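About Prernbridge

Prernbridge gathers manipulation examples for companies and labs that train robots on household work. We supply recordings of people doing ordinary tasks with two hand-held grippers, along with the labels, calibration files and session notes needed to train on them. We do not build robots and we do not train models for sale.

The company was started by Glykeria Andreadis, who had spent several years writing control software for packaging lines, and Hsin-yi Wan, whose background is in measurement and test equipment. Their first project, Vudon, was a set of towel-folding recordings made on a single kitchen table. It was used internally and never released. Most of our current procedures date from the problems found in it, mainly clock drift between the two hands and too little variation in how the cloth started out.

How we record

An operator holds one gripper in each hand and does the task at normal speed. The trigger sets the opening of the fingers, and that opening is logged together with the pose of the gripper and the video from its own camera. The fingers match those on the arms our clients use, so a recorded grasp can be replayed without being remapped from a human hand.
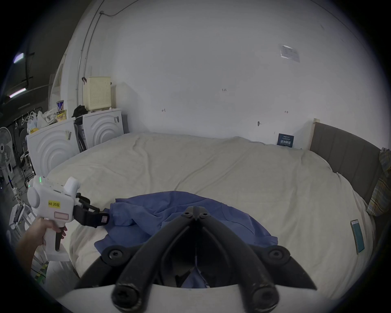 A unit of work is called an episode. It starts with both grippers open and clear of the work surface and ends the same way. Cloth episodes are kept under 100 seconds. Longer jobs, such as making a bed, are split into stages, and each stage gets a text label from a fixed list. Free-text labels were tried early on and dropped after two labelers described the same fold in 4 different ways.

Failed grasps stay in the data. If the operator drops a corner and picks it up again, the episode is kept and the recovery is marked. An episode is thrown out only for lost tracking, missing frames or a wrong label. The rejection rate for the most recent delivery was around 2 percent.

Sites

We record in furnished rooms as well as in our own workshop. The rooms are used much as we find them, and the furniture is moved only when an operator cannot reach the work. Laundry is the largest category at present, followed by bed making and kitchen clearing. Site work is run under the project name Cruzado, which now covers 23 task types.
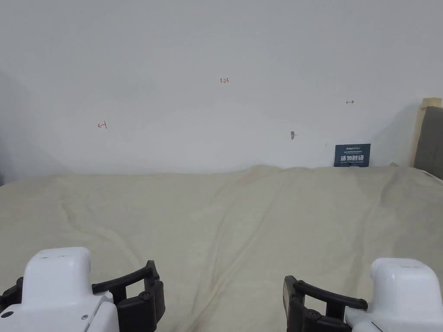

Each site has a setup sheet that lists the surface, the light sources and the fixed features within view of the cameras. Reviewers use it to confirm that a batch was recorded where its file says it was. Small things are often the most useful for this - a figure such as the 1.23 written in red on the wall, or a navy sign asking people not to touch, is easier to check than the shape of a sheet that changes with every episode. Anything added to or removed from the site during a recording block is entered on the sheet with the time. Blocks with unexplained changes are held until the operator has been asked about them.

Review and delivery

Every episode passes an automatic check for sync, frame count and tracking gaps. A person then watches it at double speed and confirms the stage boundaries. Hsin-yi Wan's group handles this step and also maintains the calibration bench, where grippers are measured before they go out and again when they come back. A gripper that has moved out of tolerance between the two measurements sends its whole batch back for review.

Deliveries are made through Kumport, our transfer and version tool. Each release has a change log, and earlier releases stay available so that a training run can be repeated on the same files. Corrections are issued as new versions. The label list was last revised in June.

Working with us

Clients normally begin with a pilot on one task at one site. Glykeria Andreadis reviews all pilot requests and will ask for the gripper geometry, the camera mounting and a short description of how success is judged. Requests that include a sample of existing data can be quoted faster.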